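Keep the Box, Keep the Tape in It

Most households I know own three or four rolls of packing tape and can't find one. I think the tape should live in a plain cardboard box with a lid, along with whatever small things get used with it, and that the box should come out whenever something has to be mailed. 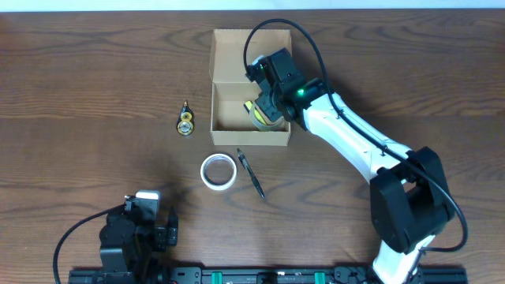
Photo: Raili Pelkonen

My neighbor Lenni Laaksonen disagrees. He bought a Sodska drawer organizer with 16 compartments and says cardboard is for the recycling bin. I have seen the drawer. It takes him two tries to close it.

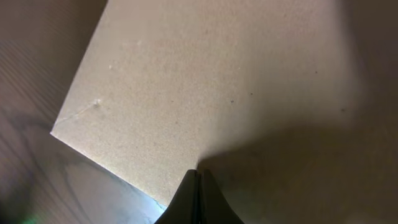 Flornevlow, 9 June 2025

Cardboard picks up marks. A scratch or a few specks on a flat sheet bother some people, and they throw it out and buy new. I don't see why. A scuffed piece still goes under a stack of books or along the side of a parcel – the person opening it will not check. 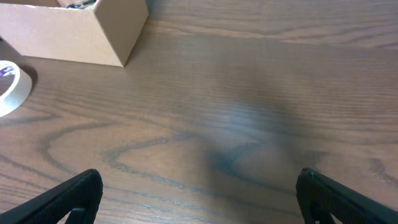
Clear tape beside an open box on the table.

Tape is where I would spend money. Cheap rolls split, and then you pick at the end with a fingernail for 2 minutes. Buy one decent clear roll and put it back when you are done.

The other thing worth having is a bare table. People pack on the floor, or on a bed, and their backs hurt by evening.

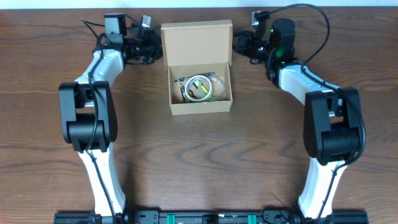
A kitchen table will do if it gets cleared first. Mine is 80 centimeters deep, enough for most parcels. Lenni packs on his stairs and I have stopped arguing with him about that part.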